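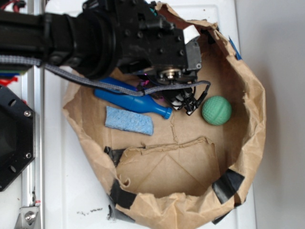
I started making the Tondisen yard sign kit after our mayor's race in Stostdale, when I got tired of driving around in the rain picking soggy cardboard out of ditches. So I came up with something sturdier, and I've been selling it to local campaigns ever since!

You get 16 double-sided signs with steel stakes, plus 4 spare stakes (you'll bend one, trust me). The whole kit is $84, printed in up to two colors. I'll take any party, any candidate, school board on up. I voted against a few of my own customers and I still think their signs look great.

Bigger race? I can do runs of up to 700, but please get your artwork to me early. December was a zoo, with everybody in Ramcombe suddenly deciding to run for county council.

Check your state's rules on the "paid for by" line before you send me the file. I'll print whatever you give me, and I can't fix it once it's on the plastic.

Stakes also sold separately.

Last updated: Jan 14, 2024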